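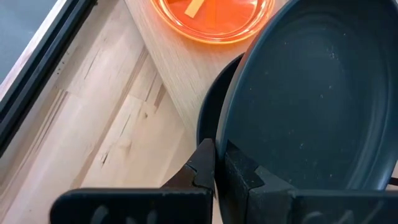 By Irena Krawczyk
Community Programs Manager, Treloar Kitchen School

Print this page
E-mail this page

Treloar Opens Its Doors for a Season of Weeknight Pan Cooking

Treloar Kitchen School is delighted to announce One Pan, Plenty, a new series of evening classes for people who would like to cook a proper supper on a weeknight and still have some of the evening left when they sit down to eat it. Registration opens Sun 9 July, and the series runs through October.

Those of you who have cooked with us before will know that we are fond of a big round frying pan. It goes on the table while we talk, it goes on the stove while we cook, and quite often it comes back to the table with dinner in it. For this series we have built every single menu on that one piece of equipment – a wide, shallow nonstick pan like the slate-blue one at the top of this page – along with a bowl or two for mixing and whatever spoon you happen to like best.

The idea came from our students, who have been telling us for a long while that they enjoy the weekend workshops very much but go home and make the same three suppers anyway. "People kept asking me what they should cook on a night when they walk in the door tired and everybody is already hungry," said Magnus Yule, lead instructor at Treloar. "I would start listing things, and every one of them was something I make in a frying pan. After a while I thought, well, there's the class, and I went and wrote it down on the back of an order sheet before I could forget it."

The series is made up of 8 evenings, and each one stands on its own, so you are welcome to come for a single night or for the whole run. Menus include a potato and onion omelet turned out onto a plate, chicken thighs with lemon and green olives, a skillet cornbread with peppers, and pan-fried dumplings, a recipe that guest instructor A-yeong Han learned from her aunt and has very kindly agreed to share with us. There is also an evening given over entirely to eggs, which we expect will fill up first.

Every class begins at the table with a short talk about the pan itself: how much heat a nonstick surface really wants, when to add the oil, which utensils to keep away from it, and how to wash it and put it away so that it lasts. Students then cook in pairs, and everyone eats together at the end. Please do bring a container, as there are nearly always leftovers!

"I have taught on all kinds of stoves, some of them very grand, and I still think the nicest moment is when somebody turns their first omelet and it lands where it should," said Han. "The whole room cheers. It's a wonderful thing to cheer about on a Tuesday."

Tuition is $70 per evening, with all ingredients and the recipe booklet included. Students under 18 are welcome when they come with an adult, and we can work around most allergies if you let us know when you register. A small number of reduced-price places are set aside for each class, and we would be very happy to talk with you about those over the phone or in person. No experience is needed, and neither is any equipment, although an apron is a good idea on dumpling night.

The classes will be held in Treloar's main teaching kitchen, on the ground floor, with step-free access from the parking lot. Doors open half an hour before each class for coffee and a look through the evening's recipe, and Magnus is usually there even earlier if you have a question about a pan of your own. You can register at the front desk or through the class calendar on our website.

E-mail this page
Print this page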